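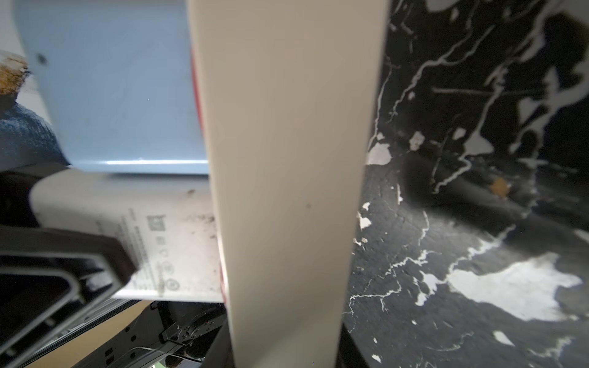 How tightly should the cables be tied along a home-built robot arm? Loosely enough that each tie can be turned on the bundle with two fingers, and never tied across a joint, where the cable needs a free loop that stays slack at both ends of the travel.

Most faults on small arms built in sheds and shared workshops are wiring faults that look like software faults. A joint stalls at the same angle each time, a wrist camera drops out when the arm reaches up, a gripper opens by itself. The notes below cover the jobs that prevent most of that. They were written for the Marnix arm at the Orkdale workshop, but apply to any bench-top arm of similar size.

Cable loops at joints

Move the joint by hand to one end stop, power off, and lay the cable so that it hangs in a shallow curve. Move it to the other end stop. If the curve flattens, add length. If it sags far enough to catch on a bracket, shorten it or move the tie back along the link. Fix the cable on each side of the joint and leave the part between them alone.

Spiral wrap is better than sleeving near the wrist. It can be opened at any point to pull a single wire, and it bends more evenly. Trim cable tie tails flush with side cutters. A tail cut at an angle will scratch hands and, in time, insulation.

USB leads to a wrist camera need a fixing close to the plug, at the camera end. The socket must not carry the weight of the lead. A short lead with a right-angled plug puts less strain on it than a straight one.

Pivot screws and brackets

Screws on moving brackets work loose. Use a medium-strength threadlocker where metal goes into metal, one small drop on the thread, and leave it overnight before running the arm. Do not use it where a screw passes into or touches printed plastic, as some types will crack it. Use a nyloc nut there.

Tighten a pivot screw until the play just goes, then check that the joint still drops under its own weight with the motor disconnected. If it holds its position, it is too tight and the motor will run warm. If the screw has to be backed off so far that the bracket rocks, fit a thin washer.

Mark each finished screw with a line of paint pen across the head and on to the bracket. A broken line shows at a glance that the screw has moved. Check the lines every 100 hours of running, or after any collision.

Keeping a camera usable

Dust from sanding settles on the lens and the arm will begin to miss its pick points before the picture looks bad to the eye. Blow the lens with a rubber bulb first. Wipe afterwards with a clean microfibre cloth, from the middle outwards. Canned air held at a tilt spits propellant and leaves a film.

Lock exposure and white balance in the camera settings once the bench lights are fixed. Automatic settings change when a large pale or dark part passes close to the lens, and any colour threshold then needs setting again. If the workshop has windows, close the blind on that side. A program tuned at midday in June will often fail at four in the afternoon in November.

Calibrate after every change to the camera mount, including taking it off and putting it back in the same holes. The Arrieta script in the shared folder takes a set of views of the printed grid and writes a new file. Glue the grid to a piece of float glass. Paper on its own curls, and paper taped to MDF follows any bow in the board.

Labels and serial plates

Copy the serial number and rating of every power supply and controller into the build log before the part is fitted. Once the arm is assembled many labels face the wrong way or sit behind a bracket. Do not paint over a label or cover it with tape. If a bracket has to cover it, stick a written copy on a face that can be reached.

Power

Run motors and controller from separate supplies, with the grounds joined at one point. Size the motor supply for the stall current of the two largest joints together, not for the average. Fit the emergency stop in the motor supply only, so that the controller stays up and keeps its log when the button is pressed. The controller must not restart the motors when the button is released; test this with the gripper empty.

Anything that plugs into the mains goes in a closed box with a proper strain relief on the lead. Open terminal supplies should not be left on a bench where swarf is about.

Cleaning and wear

Unplug before cleaning. Brush sawdust out of the brackets with a stiff paintbrush and vacuum it up. Do not oil printed gears that have dust in them, as the mixture grinds the teeth. Wipe them clean, then use a thin smear of silicone grease.

Gripper pads go shiny before they slip. Rub them with fine abrasive paper and wipe with isopropyl alcohol. The Merkow pads in the spares drawer last up to 2,000 grips on timber parts and much less on anything with a sawn edge. Replace both sides together so that the grip stays centred.

Spares worth keeping with the arm: one servo of each size, a wrist camera lead, M2 screws and nylocs, a pair of pads, spiral wrap, and a fuse of the correct rating. Keep them in one box and write down what is taken.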